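# Hands on: teaching a robot to open a box

The lid took the longest to learn. For most people opening a tea box is the part before making the tea, but at Toltis, a small automation firm in Fekholm, it has been a job in itself since November.

The method is simple enough. A person holds a gripper in each hand, built like the ones on the end of the robot's arms, and does the task. Each gripper carries its own camera, and the movements are recorded along with the pictures. Later the recordings are used to train the software.
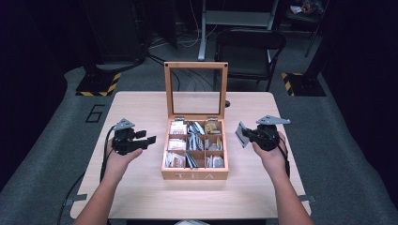 *A gripper in each hand and the tea box between them.*

The box was chosen for being awkward. It has a glass lid in a narrow wooden frame, small metal hinges and nine compartments. Glass is a nuisance for cameras - it shows what lies behind it and reflects the rest of the room as well. The frame gives the fingers something to hold, but a grip that lands a little too far over is on the pane.

A new operator usually needs a morning to get used to the handles. The first 32 recordings are thrown away as a matter of course. After that the target is 215 a day, with a break every hour, and the wrists feel it by four o'clock.

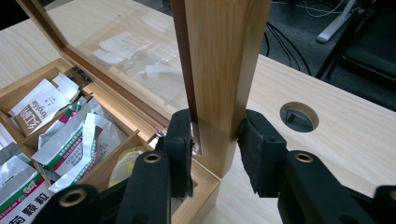 *Foam pads on either side of the lid rail, from the gripper's own camera.*

The older way was remote control, and Toltis still keeps a set of controls for it. The operator sat apart from the robot and steered the arms from a screen. It worked, but slowly, and people tended to stop and think before each grasp. Those pauses went into the training too, and the robot learned to hesitate.

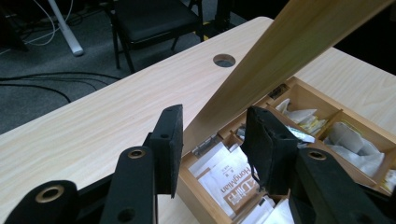 **Julian Fitzgerald**

Working by hand brings its own problems. People are quick and untidy, and they correct a bad grip without noticing they have done it. Toltis keeps many of those corrections, on the grounds that a robot will need them. What it cuts are the runs where the operator reaches in a way no arm could copy.

The firm has 600 good recordings of the lid so far. Doltmont, which makes the arms, wants a good many more before it will try the task in a kitchen, and it wants them from different people. Left-handers are in short supply.

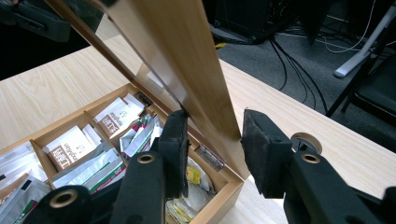

The next stage is the tea itself. Taking one sachet from a full compartment without bringing its neighbours along is harder than anything the lid asks for, and foil slides where paper catches. Toltis has set aside 4 weeks for it.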